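4.2 Finding free space from the wrist view

The planner needs to know where it may put an object down before it moves. In the first version of Rukcombe, written by Ghiță and Frota, free space was taken from a fixed overhead view and the wrist camera was used only for the grasp itself. This failed often when the arm covered part of the counter, so we now build the map from the wrist view as well.

Each image is split into support surface, objects and robot. Pixels that belong to the fingers or the arm are masked out using the joint angles – they are marked as unknown, never as free. A tray is given its own label, as its inner floor can hold things but its rim can't.

We trained the splitting network on 480 hand-labelled images and kept 619 for testing. Two kinds of error remain. Glare on a shiny tray floor is sometimes read as a separate object, and patterned walls can pull the back edge of the counter forward. For the second we fit a plane to the counter and drop any region that lies more than 8 mm off it.

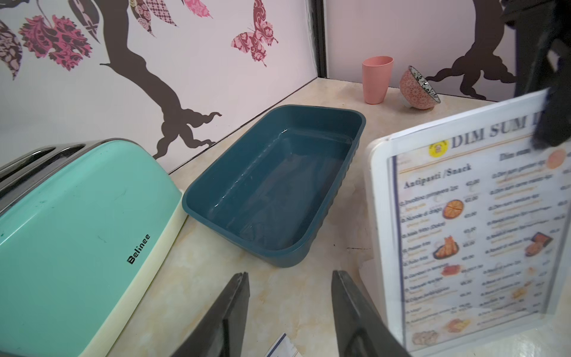
Figure 3. Wrist view with an empty tray on the counter, between a toaster and a menu holder.

Contact: Vasylyna Mykhailiuk, Bamholm | © 2021 The authors | Back to top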